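Blue bins have taken over the parts room at Trostholm, and I for one am thrilled! The new sorting corner opened on February 2, 2021, and it holds up to 300 small parts (buttons, blocks, all the fiddly bits we used to keep in coffee cans).

Blue plastic, wherever you look:
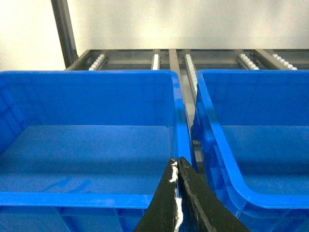
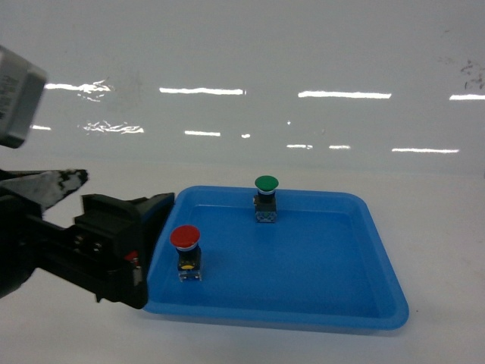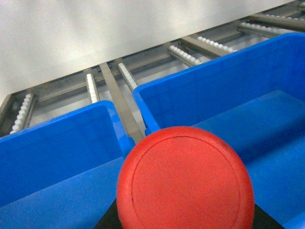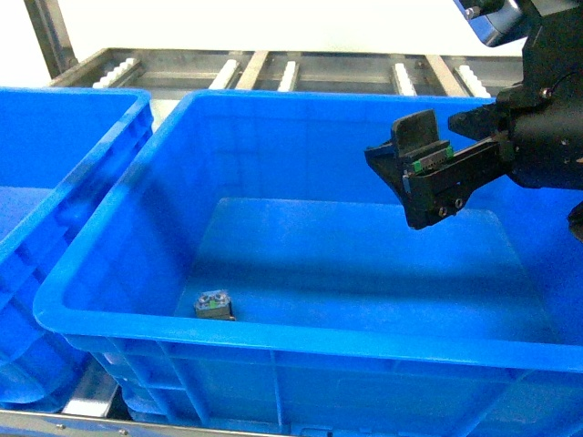
We're sorting the old Mustberg stock first, 7 drawers of it, so expect some clatter. Labels are coming in May – until then, just ask me where things go!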